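I got my home insurance renewal last Friday and nearly fell off my chair. Same house, same roof, zero claims, and Ineo wanted $619 more than last year. I've been with them almost 20 years! So I did what I keep telling all of you to do (and never get around to doing myself) and spent a whole evening shopping around.

First stop was the contents section, which I hadn't touched since we moved in. Clothes, bedding, rugs, curtains... it adds up way faster than you'd think, and most of us are just guessing. 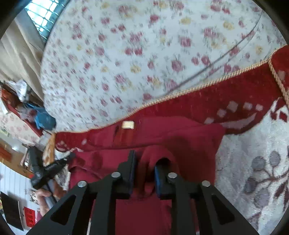
Red blanket with a corded edge, rose-print bedspread behind.

I got quotes from five companies. Pledow came in cheapest by a mile, but the deductible was huge and water backup was extra. Ankrah was a bit more and included it. They also pay replacement cost on contents, so you get what a new coat costs and not what your old one would fetch at a yard sale. Read that line on your own policy, please! It's usually buried on page 3 or so.

Then I called Ineo back and read them the Ankrah quote, and the very nice person on the phone found me a "loyalty adjustment" I'd apparently qualified for since May. Grr.
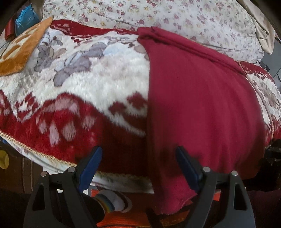

A reader in Gokham wrote in to say she tried the same thing with her car policy and got nowhere: "They told me the price was the price, so I switched that afternoon. Took me less time than the phone call did." Good for her, and I think she has it right. If they won't budge, go.

I haven't signed anything yet. The new Ineo number is decent, but I'm still leaning toward Ankrah for the replacement cost coverage,

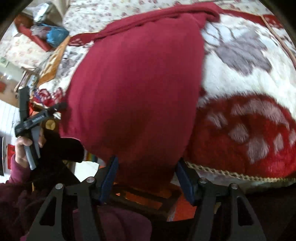 and also for the plain fact that their paperwork made sense to me on the first read. My renewal is due at the end of the month, so I'll let you know which way I went in the next issue. Meanwhile, go dig out your policy and send me the weirdest exclusion you can find. Mine has a whole paragraph on sump pumps, and we don't even have a basement.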